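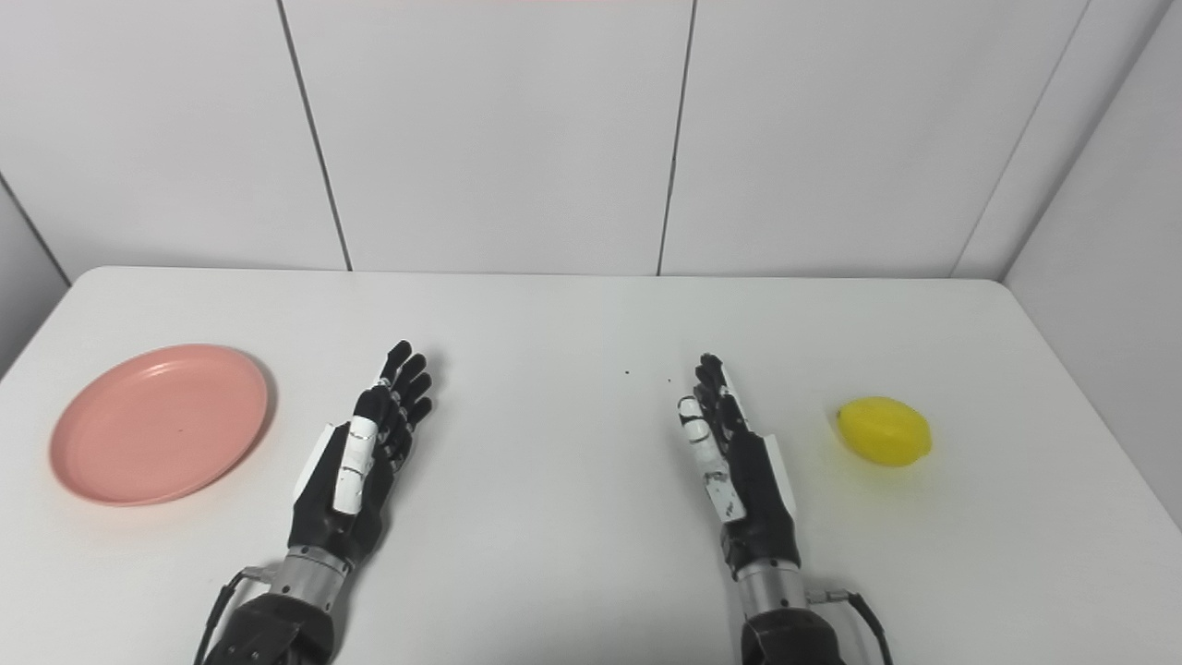 Lemon curd that won't set properly, and I'm on my third go

I've been trying to make lemon curd from my gran's old recipe card and it keeps coming out like pouring custard. The taste is lovely, really sharp and buttery, but I want to be able to spread it on toast without it running down my wrist. Her card only says "juice of a lemon" for a small jar, and I think that's where I'm coming unstuck, because a yellow lemon like the one on the white table could give you a couple of spoonfuls or half an eggcup more depending on how you squeeze it. I use an ordinary glass squeezer and I get every last drop out. The rest of the card is two eggs, a lump of butter "the size of a walnut" (thanks, Gran) and four ounces of sugar. I do it in a bowl over a pan of simmering water and stir until my arm hurts, then give up and put it in the jar. First batch stayed runny even after a night in the fridge. Second batch I turned the heat up and got sweet scrambled egg. Third batch is in the fridge now and I can already tell by tilting the jar. I did look at the Clemodora recipe site but their version has cornflour in it and I'd like to avoid that if I can, it never tastes the same to me. Is it too much juice, or not enough egg, or am I just impatient? Also does it matter that I put the zest in at the start?
Posted by pipsandpith, 28/08/2018

marmaladejar
You're taking it off too early, I'd put money on it. I did exactly this for years! The water under the bowl needs to be properly simmering, not just steaming a bit, and it can easily take a quarter of an hour before anything seems to happen, and then it goes quite suddenly. What you're looking for is that the froth on top disappears and the spoon starts leaving a trail. Dip a wooden spoon in, run your finger across the back of it, and if the line stays put you're done. If the curd creeps back over the line, keep going.

If you've got a thermometer it's a lot less guesswork. I go to 80°C or just under and whip the bowl off the pan straight away. Mine's a cheap Jando one that came in a set with some measuring spoons and it does the job fine.

As for the amounts, I'd stop going by "a lemon" and measure the juice. For two whole eggs and four ounces of sugar (110g or so) I use 75ml of juice and 60g of butter. Your walnut might be a very small walnut! Butter is a big part of why it goes firm in the fridge, so if you're only putting in a teaspoon or two it's always going to be floppy. You could swap one of the eggs for two yolks as well, which makes it thicker and a nicer colour, though you're then stuck with whites to use up.

Zest at the start is fine, it's what I do. I sieve it all at the end because I don't like bits, and it also catches any little threads of egg white. Put the sieve over the jug before you start cooking though, I've been caught out rummaging in the cupboard while the curd carried on thickening in the hot bowl.

Your third batch isn't lost by the way. Tip it back in the bowl over the pan, add a good knob of butter and cook it gently again. I've rescued plenty like that.

tobermorytea
just use cornflour, a teaspoon, you can't taste it. or buy a jar lol

oldrangecooker
Agree with marmaladejar about the butter and the time. One thing to add is the bowl. I had no end of trouble with a thick china mixing bowl my mother left me, it took forever to warm through and I always lost patience. Changed to a thin metal one and it was done in half the time. You do have to stir more with metal, mind, especially round the sides, or you'll get your scrambled egg again. And don't let the bottom of the bowl touch the water.

I use a flat whisk for the first few minutes and then change to a spatula. Beat the eggs well before they go anywhere near the heat and strain them if you can be bothered.

Keep it in the fridge and eat it within a couple of weeks. It's not like jam and it won't sit happily in the cupboard. I make mine in small jars in October for the chapel sale, labels on the front with the date, and tell people to get on with eating it.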